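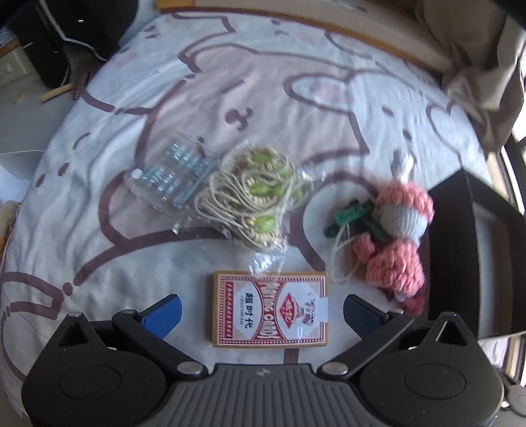

O saco dos cordões, as pecinhas azuis e o baralho, em cima da cama.

Janeiro, fim da tarde. Comecei pela gaveta da cômoda porque era a que menos fechava. Tirei tudo e fui pondo em cima da cama, no lençol do urso cor-de-rosa e do coelho, que já precisa de ser passado mas vai ficar assim.

O saco plástico com os cordões creme e as peças verdes é o que me dá mais trabalho. Está tudo enrolado lá dentro. Comprei-o na Vernari no ano em que a loja mudou de rua, com a ideia de fazer colares para as sobrinhas, e nunca fiz nenhum. Pensei em abrir e desembaraçar hoje. Depois olhei melhor para aquilo e deixei fechado. A Elvia Nava tem mais paciência e disse ao telefone que ficava com ele se eu não quisesse. Fiquei de responder até ao fim do mês.

As peças azuis clarinhas ficam na embalagem delas, que é transparente e não ocupa quase nada. Vão para a caixa de costura, do lado das linhas.

O baralho não sei de onde veio. Tem umas letras chinesas na caixa e PLAYING CARDS em vermelho, bem grande. Pode ter vindo de Trornness, da casa da tia, quando trouxemos as coisas dela em 2 malas e ninguém fez lista. Lá jogava-se à bisca depois do jantar, mas o baralho de que me lembro era azul e tinha os cantos moles. Este vai para a gaveta da sala, com o bloco dos pontos.

Da mesma gaveta saíram ainda recibos da Weerakoon, do tempo da máquina de lavar antiga, um carregador que não serve em telefone nenhum cá de casa e cerca de 100 gramas de botões soltos num frasco. Pesei-os na balança da cozinha por curiosidade. Os recibos foram para o papel. O carregador pus de parte para levar ao ponto de recolha, junto com as pilhas. Os botões voltaram para dentro.

Forrei o fundo com papel novo. Cortei torto a primeira vez e tive de emendar atrás, onde não se vê. A gaveta agora corre bem até meio e depois prende do lado direito. Passei sabão na calha e melhorou um pouco. Talvez seja da humidade, no verão não prendia tanto.

Faltam 3 gavetas e a prateleira de cima do armário. Queria ter tudo despachado antes de ir a Induddale, para não deixar o quarto neste estado com gente a dormir cá. Amanhã faço a das toalhas, que é só dobrar.

Jantei sopa e o resto do arroz. Telefonar à Elvia por causa do saco. Comprar fita-cola larga e um sabão novo, que este ficou na calha quase todo.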